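Drikero Service Desk
Ticket history: printing of dispatch labels fails intermittently after order import
Service: Minum (order and stock system)
Site: Segers, main warehouse and returns office
Reported by: Jocelyn Calimlim, Dispatch Office
Assigned to: Kamrul Paul, Application Support
Priority: 2
Status: Closed

Opened December 5, 2023

Description as submitted

Since the morning import, dispatch labels for a number of orders do not print. The order shows as Picked and the packing slip comes out as normal, but the label printer does nothing. When the order is opened again and Print Label is pressed, the button goes grey for a few seconds and then comes back. No error is displayed. Other orders in the same batch print without difficulty. The drivers collect at four o'clock and we would be grateful for advice before then.

The import contained 3,469 order lines. I have attached the list of orders we know to be affected, though there may be others that have not yet reached the packing benches.

J. Calimlim

First response, Application Support

Thank you for your report. The ticket has been accepted and the priority confirmed.

Please do not import the batch a second time. A second import creates duplicate reservations against stock, and these must be released by hand. Orders already picked should remain on the packing benches. Orders which print correctly may be released to the carrier as usual.

As a temporary measure, labels may be produced from the carrier's own website using the order reference. The tracking number should then be entered in the Notes field of the order and not in the Tracking field, which will be filled by the system when the fault has been corrected.

K. Paul

Update, Dispatch Office

The temporary measure works but is slow. Two members of staff have been moved to it from the returns office. We can confirm that the second label printer behaves in the same way as the first. The same orders fail on both.

We switched both printers off and on again before reading your message. It made no difference.

Update, Application Support

The information about the second printer is helpful. It indicates that the fault occurs before the label is sent, and the printers need not be investigated further. Please leave their settings as they are.

The print queue log has been examined for the period from the import to midday. It holds 146 rejected label requests. Every one was rejected by the address formatter with the code AF-REJ, which means that the finished address block was longer than the label template allows. The code is written to the log only and is not passed to the screen, which explains the absence of a message at the packing bench.

The addresses themselves do not appear unusually long. Further checks are in hand. Could the Dispatch Office please state whether the affected orders have anything in common, such as customer type, delivery service or country?

Update, Dispatch Office

All of the ones I have looked at are for trade customers. The delivery services are mixed. All are for addresses in this country.

I should add that trade orders for Dredoneck have printed correctly all day, so it is not every trade customer.

J. Calimlim

Update, Application Support

The customer records have been compared. Affected customers have a second contact name on file. Dredoneck has only one.

A change to the import profile was applied on the evening before the fault was reported, under the standing request from the Accounts Office to carry the second contact name through to invoices. The change places the name in the field Address Line 4. Invoices read this field correctly. The label template joins all of the address lines together and then adds the contact name again from the customer record, so that the name is included twice and the block exceeds the limit.

The change was tested against invoices and packing slips. It was not tested against dispatch labels, as the request did not list them among the documents affected.

The ticket has been passed to Rafail Mitsotakis-Vlachou, who maintains the import profiles, for correction.

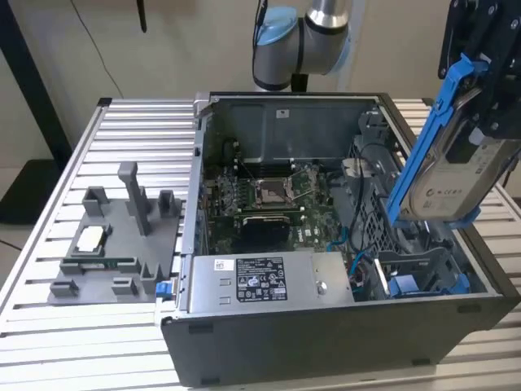 Update, Import and Data Team

I have reviewed the findings and agree with them. There are two possible corrections.

The first is to reverse the change to the import profile. This can be done at once, but invoices would again be issued without the second contact name, and the Accounts Office has asked that this be avoided before the end of the month.

The second is to alter the label template so that it ignores Address Line 4 where the content matches a contact name on the customer record. This keeps the invoices as they are. It requires the template to be published again to each packing bench, during which labels cannot be printed for a short period.

I recommend the second, to be carried out after the carrier has collected. I would ask Noel Dimaculangan, as service manager, to approve the interruption.

R. Mitsotakis-Vlachou

Update, Service Management

Approved, on condition that the Dispatch Office is told by telephone before work begins and again when it is complete. A message in the ticket is not sufficient, as the packing benches do not have access to the service desk.

Please also confirm that the returns labels, which use a separate template, are not affected. The returns office has reported nothing, but it was short of staff for most of the day.

N. Dimaculangan

Update, Import and Data Team

The returns template does not add the contact name from the customer record and is therefore not affected. Five returns labels for trade customers with a second contact were printed to a file as a check. All were correct.

The amended dispatch template has been published. The following procedure was used and is recorded for reference.

1. The print queue was paused from the Minum administration screen. Pausing it at the printer is not adequate, as requests then build up and are printed together when the printer resumes.
2. The existing template was exported and saved under the change number.
3. The amended template was loaded and marked Active.
4. Each packing bench was signed out and signed in again. A bench that is left signed in will go on using the earlier template until it is restarted.
5. One label was printed at each bench from the test customer account.
6. The queue was resumed.

Bench 4 continued to reject labels after step 5. It had been locked and not signed out. After a proper sign-out the test label printed correctly.

The rejected requests have been left in the log. They should be released in small groups, and only after the orders already dispatched with a carrier website label have been removed from the list. Otherwise a second consignment will be booked and charged.

Update, Dispatch Office

Thank you. We have been through the list and marked every order that left with a website label. The remainder were released in groups of ten and have printed.

There is one query. On three of the orders the Tracking field has been filled with a new number, although the parcel had already gone with a different one. The customer will receive the wrong number by email. Please advise.

J. Calimlim

Update, Application Support

These three orders had the tracking number entered in the Notes field with a space before it. The check which compares the two fields treats this as blank. The second consignments have been cancelled with the carrier and no charge will be made. The correct numbers have been entered and the customer emails sent again.

The remaining entries in the Notes field have been searched for the same problem and none was found.

K. Paul

Update, Accounts Office

For the record, 1,092 invoices were issued from the batch and a sample has been checked. The second contact name is present and in the right position. We have no objection to the ticket being closed from our side.

We would ask that the name not be shortened on invoices if the label template is altered again. Several customers use the second contact as the person who authorises payment — an invoice without it may be returned unpaid.

Consolacion Evangelista

Update, Service Management

Before closure, the following actions are recorded.

The change request form will carry a list of every document produced from order data, including dispatch labels, returns labels and the customs form. The person making the request will no longer be expected to name the documents affected. Owner: R. Mitsotakis-Vlachou.

The code AF-REJ will be shown at the packing bench as a plain message stating that the address is too long for the label. The supplier has been asked for a date. Owner: K. Paul.

The comparison of the Notes and Tracking fields will ignore spaces at the beginning and end of an entry. Owner: K. Paul.

The instruction sheet kept at the packing benches will be reissued with a section on producing labels from the carrier's website. The present sheet dates from June and refers to a carrier which is no longer used. Owner: J. Calimlim.

The question of whether changes to import profiles should be applied on the evening before a large import has been placed on the agenda of the next service review — no decision has been made.

N. Dimaculangan

Closure note

Cause: contact name duplicated in address block following change to import profile.
Resolution: dispatch label template amended and published to all benches.
Temporary measure: withdrawn.
Related tickets: none.

The person who reported this ticket may reopen it within ten working days by replying to the closure email. After that period a new ticket should be raised, quoting this one in the description.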